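Planning software should be judged on its refusals

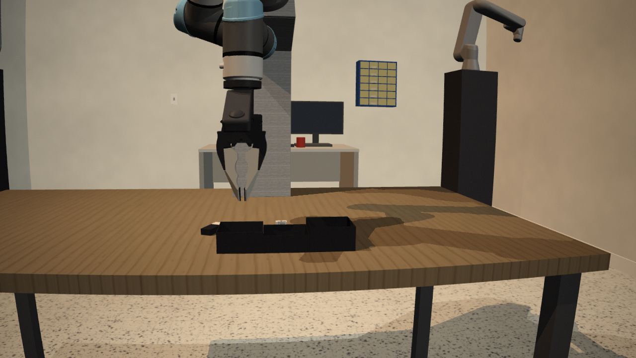

A simulated workcell with two arms, black boxes and a small white cube on the table.

The Dresberg planning group ran 2574 simulated trials between April and this summer, and its report gives most of its space to success rates. In my view the more useful figure is on page 18: in 756 trials the planner declined to move at all.

A planner that stops when it cannot find a safe path is doing its job. Current scoring counts each refusal as a failure, which encourages developers to loosen collision margins until the numbers improve. Boxes set side by side leave little room for fingers, and a cautious answer there deserves credit.

Sustlow should record refusals separately, with the reason attached, before the next release of Zimico is approved.

Bianka Simon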